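Home › Guides › Small repairs › Set-up › Contact

Reading time: 6 minutes

Section 4: Laying out and sorting the leads

By now you should have the Kindorham kit out of its box and the lid off whatever you're mending or building (mine was a Gaketti clockwork-style carousel that somebody had sensibly converted to run on batteries). This section is all about the wires. I know, wires! But I've rushed this bit more than once and spent the whole of the following evening hunting for a plug no bigger than a lentil, so do stay with me.

You'll want a tray with a proper rim, a decent lamp, masking tape, a pen that writes on masking tape, and a pair of plastic tweezers. A cup of tea is fine as long as it lives on another table.

4.1 Getting the tray ready

1. Wipe the tray out and dry it. I use a stainless steel one, the sort you'd put under a roast, and I like a white bottom in it so that dark bits show up.

2. Put it on something that won't slide. A damp cloth folded in half does the job on my worktop.

3. Set the lamp to one side and fairly low. A shiny rim throws the light straight back at you if the lamp is directly overhead, and after 20 minutes of that I get a headache.

4. Take the batteries out of whatever you're working on. If you've already done it, go and look again.

Caution: never work on leads while anything is plugged into the mains, chargers included. Everything in this guide is for small battery-powered things only.

4.2 Sorting by pair

Tip the leads into the tray gently, one bag at a time. The short ones are labelled A and the long ones B on the Kindorham bags, though in my kit two bags had swapped labels, so go by length and ignore the letter if they disagree.

5. Pick out the twisted pairs first. They're the ones wound round each other like a bit of rope, and they're the easiest to spot.

6. Lay each pair down with its plugs pointing away from you. You'll thank yourself at step 11.

7. Look at where the twist goes slack. It's nearly always up by the plugs, where one strand springs out into a loop and the other wanders off beside it. A bit of slack there is good, you need it to reach the sockets! A big floppy loop, on the other hand, will catch on a gear sooner or later.

8. To take up a big loop, hold the pair low down where the twist is tight and roll the loose part between finger and thumb, always the way it's already wound. Stop while there's still a bit of give near the plugs.

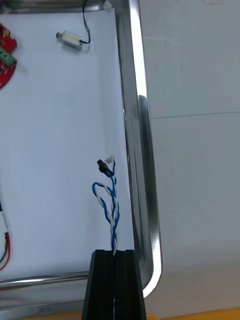 The blue and white pair is the one I'd do first, with its black plug and its white plug at the same end. Write both plug colours on your tape flag as well as the wire colours (I put "B/W, black + white" and that's been plenty).

Veerle Van Leeuwen wrote in to say that she doesn't re-roll the loops at all. She puts a tiny tape collar where the tight twist ends and leaves everything past it alone, and in 14 repairs she has never had a lead work loose. Her one grumble is that the tape goes gummy in June, when her loft gets hot, so she'd rather use thread if she had the patience for it.

I've tried the collar since and I do like it, especially on the short leads where there's hardly anything to roll. Use whichever suits your fingers.

Note: don't hold a pair by its plugs while you twist. The wire goes into the housing at a very fine point and it doesn't take much to pull it out again. Ask me how I know.

4.3 Small loose parts

9. Anything little and round goes at the far end of the tray, well clear of your sleeves. Cylindrical bits are terrors for rolling, and the rim is what saves you.

10. Don't try to work out what every part is for yet. Section 6 has the parts list, and you can match them up then.

4.4 Checking the plugs

11. Go along the row and look into each plug with the lamp behind you. You're after bent pins, fluff and bits of old glue. A dry, soft paintbrush shifts fluff nicely.

12. Offer each plug up to its socket without pushing. If it doesn't want to line up, turn it over and try again.

13. Put a tape flag on every pair you've checked. Leave the doubtful ones without a flag and come back to them.

Caution: if any insulation is nicked so that you can see metal, put that lead aside and replace it. The Prundetness spares pack has the usual lengths.

Once the whole row is flagged you can carry the tray over to the housing and start on Section 5. Cover it with a tea towel if you're stopping for the night, particularly if you have a cat.

Related guides

Section 3: Opening the housing without snapping the clips
Section 5: Routing leads past the gears
Section 6: Parts list and matching up
Hứa battery holders: which size to order
Masking tape that peels off cleanly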